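Grutach Cloth Handling Kit - evaluation data card

Maintainer: Roxana Bogdan
Review contact: Nuwan Seneviratne
Status: frozen in April, corrections only

Summary

Recordings made while evaluating the Grutach kit, a four-digit hand with a wrist camera and a pick-and-fold software package, on soft goods at the Wollinstead site. The set contains 752 episodes over 23 task variants. The kit was run as shipped, with the vendor's default grip settings.

Contents

episodes/ - one folder per episode, wrist video plus joint log
tasks.csv - task wording and variant number
notes.txt - operator remarks, unedited

Joint logs are written at a fixed rate. Video is not resampled to match; use the timestamps.

Splits

Variants 1 to 8 are held out for testing. Do not tune on them. Episode 3143 has a truncated joint log and is listed in neither split.

Known issues

Fabric close to the wrist camera blurs and can cover part of the hand. Window light washes out one side of the view in some episodes. 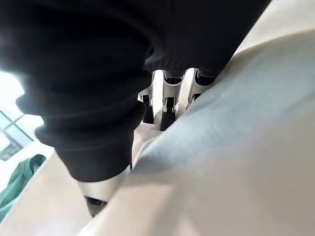

Exposure was left on automatic throughout. Fingertip contact is often hidden by the cloth, so grasp labels come from the joint log and were checked by Despina Buzatu. Labels on dark knits are less reliable than the rest - treat them as provisional.

Changes

1.1 - fixed swapped task wording in variants 4 and 5
1.0 - first internal release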